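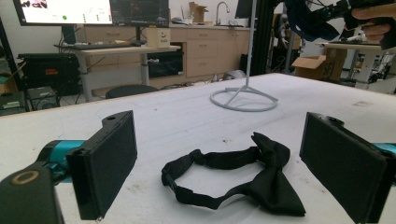 Gripper budget gallery: what we'd be paying for

Jaddale wants a number from us by October, and the vendors all want it sooner. Before anyone signs for 12 more hand-held grippers, look through these and keep the Plaller quote open in another tab. The brochure shows boxes and bottles. Our work is small, soft and mostly black.

The bow tie at the top of the page is the item I keep bringing up in meetings. A loop of strap, a slider, a pleated bow, and two flat padded plates to pick it up with. Zeng lists the pads at 574 for a set and calls them suitable for "all textiles." I'd like that in writing, with a bow tie named in it.

Next, the jointed rigs worn on the hands, with a small black fabric piece held up near the hooks of a wire display rack. They cost more than the plates in every quote we have, and the cables, tracking plates and spare fingertips are priced separately – watch for that.

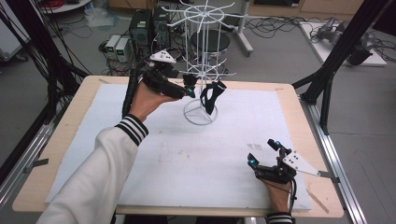
Nostham says 18 weeks for delivery and 3 for repairs, and will not say what we work with in the meantime. My vote is to buy one pair, run it on the rack job until we know how long the fingertips last, and hold the rest of the money. A discount for ordering the full lot is still a bill for the full lot.

Racks, sheets for the tabletop and stools are on the ordinary supplies line. Please stop adding them to the robot request – it makes the total impossible to compare.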